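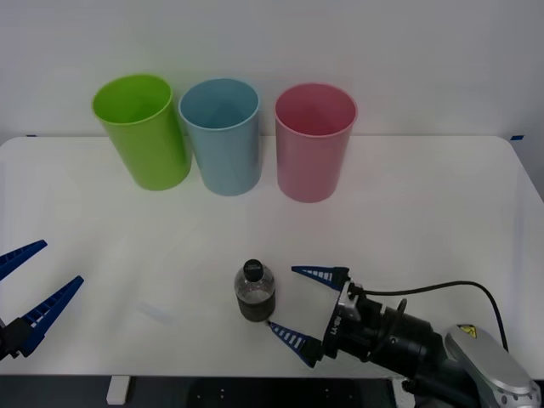

Prultico Homebrew Batch Log

Data card and readme, version 7

Summary

Prultico is a table of homebrew batches entered by the people who brewed them. Each row is one batch, from mash or extract steep to the first bottle opened. The current release has 2187 batches, and 1297 of those have a final gravity reading. The rest were either not measured or measured only once, on brew day.

All batches are beer. Cider and mead entries were moved to a separate table in version 4 and are not part of this release.

Files

batches.csv: one row per batch
readings.csv: gravity and temperature readings, keyed by batch_id
hops.csv: hop additions, with weight and minutes left in the boil
styles.txt: the allowed style names

Main columns in batches.csv

batch_id: integer, never reused
style: one value from styles.txt, such as saison, oatmeal stout or brown ale
method: extract, partial or grain
kit: kit name if one was used, otherwise blank
volume_gal: volume into the fermenter, in US gallons
og: original gravity, corrected to 60 F
fg: final gravity, corrected to 60 F, blank if not taken
yeast: as written by the brewer, not cleaned
pitch_temp_f: wort temperature when the yeast went in
days_primary: days in the first fermenter
notes: free text

Kit names

Two kits make up most of the kit batches, Costine and Rundeo. Costine was sold in one-gallon and five-gallon sizes under the same name, so use volume_gal to tell them apart. Rundeo changed its dry yeast packet partway through the log. The old and new packets are both entered as "kit yeast" and cannot be separated.

Gravity readings

Hydrometer readings are preferred. Refractometer readings taken after the yeast was pitched read high in the presence of alcohol, and are kept in readings.csv with method = refr. They are not copied to the fg column unless the brewer supplied a corrected value.
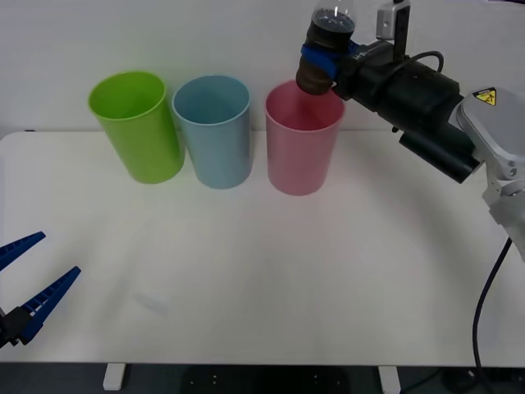

Coralie Grimshaw: The refr rows still mix corrected and uncorrected values in the older batches. I found several saisons with a refr reading of 1.020 and an fg of 1.004 for the same day. Could there be a flag column?

A column named refr_corrected was added to readings.csv in response. Values are yes, no and unknown. Batches entered before version 5 are marked unknown unless the notes settle it.

Known problems

Batches with days_primary over 40 are mostly cases where the brewer forgot to log the transfer. Check the notes before using them.
Extract batches topped up with water often show a low og from poor mixing. No correction has been made.
Yeast names are spelled many ways. The Rashidi lookup table, used in earlier versions to merge them, was dropped after it joined two different ale strains.
Infected or dumped batches are underreported.
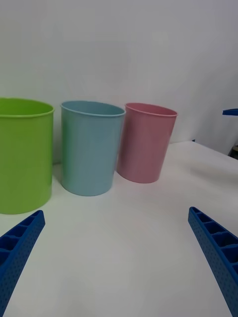

Fig. 1. Green, blue and pink plastic cups on a white tabletop.

Loading

All files are UTF-8, comma separated, with a header row. Blank means missing. Zero is a real value in the hops table, where it marks a flameout addition. Read batch_id as an integer before joining.

Updates

New batches are merged on the first Thursday of the month. Corrections to old rows should give the batch_id, the column and the new value.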